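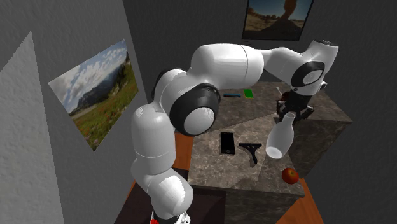 1/ Peacekeeping thread, bear with me

Finished Octavio Arango's report on the Trurkari mission over brekkie. His big point: 2,000 troops went in and only 66 spoke the local language. Sixty-six!

2/ So patrols drove past the market at Welamico every morning and learnt bugger all. The grain dispute had been brewing there since January.

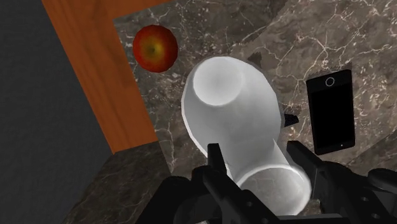 3/ Compare the Jarnberg monitors – some 50 people, unarmed, renting rooms in town. They heard about the roadblocks a day early from the baker.

4/ I don't buy his fix though (1,000 more police trainers). Who pays their wages in year three? Keen to hear from anyone who's served there.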